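Review: Stiltine S4 Add-On Shelf Riser for Gondola Bays

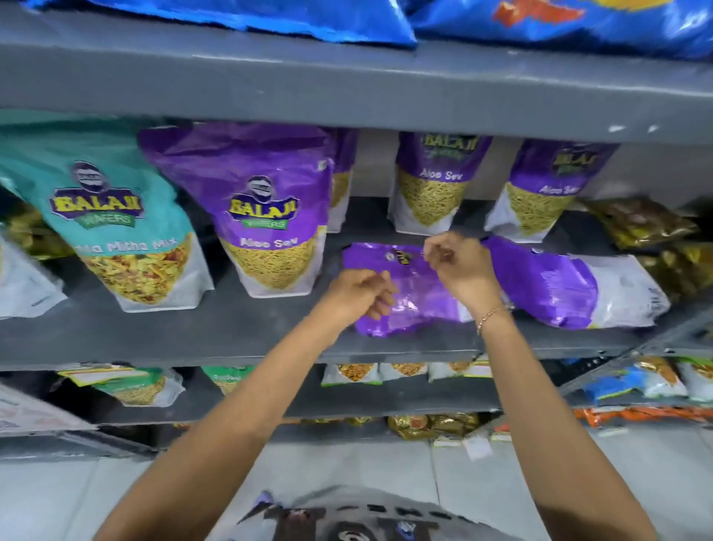
Brannigan Stores – Shop Fittings and Layout Team

The S4 is a stepped riser that sits on an existing gondola shelf and lifts the back row of product above the front row. Stiltine sells it as a retrofit for metal shelving, so no uprights or brackets have to be replaced. We bought 17 units and fitted them in the dry snack and biscuit bays of one store in March. The comments below cover fitting, load behavior, restocking and cleaning.

What comes in the box

Each unit ships flat: one folded steel deck, two side cheeks, a front lip and a bag of clips. The lip is optional. The printed sheet covers assembly in four drawings and leaves out the orientation of the side cheeks, which can be fitted upside down without any obvious resistance. Jalen Oyelaran assembled the first one that way and the deck sat with a slight rearward slope. The correct orientation has the small notch facing the back panel.

Steel edges were deburred on all units except one, which had a sharp return on the left cheek. The supplier replaced it without asking for photographs.

Fitting

No tools are needed on a standard shelf. The clips press into the slots along the rear of the base shelf and hold by spring tension. On our older bays the slots have been painted over more than once, and the clips would not seat until the paint was scraped back. Allow 10 minutes per unit for a clean shelf and twice that for a painted one.

Shelf pitch is the main thing to check before ordering. The riser takes up height at the back, and a tall pouch that cleared the shelf above before may not clear it afterward. We moved the upper shelves up one slot in most bays, and in one bay we lost the top shelf completely. Stiltine does not publish a minimum pitch. It should.

Load behavior

Snack pouches weigh very little, so deflection was never going to be a problem in that bay. The biscuit bay was a better test. With the deck filled with family packs two deep, the front edge dropped by an amount visible against a straightedge and came back when unloaded. I would not put cans or glass on it. The clips are rated for a static load only, and the sheet says nothing about what happens when somebody leans on the deck while reaching to the back.

Facing and restocking

Soft packaging is the real difficulty. Pouches have a rounded base and stay upright mostly by leaning on each other. When a row is sold down past the halfway mark, the remaining ones tip over, and the riser does nothing for the front row in this respect. On the raised row the results were better, mainly due to the shallower depth.

Fitting the front lip keeps pouches from sliding off, but it also hides the lower part of the pack and gets in the way when filling from a carton. Bernadette Castellanos, who fills these bays on most mornings, removed the lips from the snack side after the first week and kept them on the biscuit side. I agree with the choice. Pusher trays would deal with the tipping, at several times the price – we had the Pronent trays on trial last year and found them slow to load.

Cleaning and wear

The powder coating wipes down with a damp cloth. Crumbs and dust collect in the void under the deck, and reaching it means unclipping the whole unit. The clips lose some grip each time they are pulled. After four removals, two of ours were loose enough to rattle. Spare clips are sold only in bags of 2000, which is absurd for a store of our size. Ask the distributor to split one. Ours did after a phone call.

Label strip

The front channel takes a standard paper strip under a clear cover. Our electronic labels from Camumen do not fit it. Roksolana Hrynyshyn got them to hold with an adapter rail, which adds a small projection into the aisle and catches on sleeves.

Assessment

Good: quick to fit on clean shelving, stable with light goods, second row easy to see from the aisle.

Poor: incomplete instructions, unusable space beneath the deck, clip wear, spare parts policy.

We are keeping them in both bays. For the next order I have asked for the shallower version with no lip, and Custódio Marinho is measuring shelf pitch in the remaining aisles before any quantity is agreed.

Lyle Whitfield
June 8, 2025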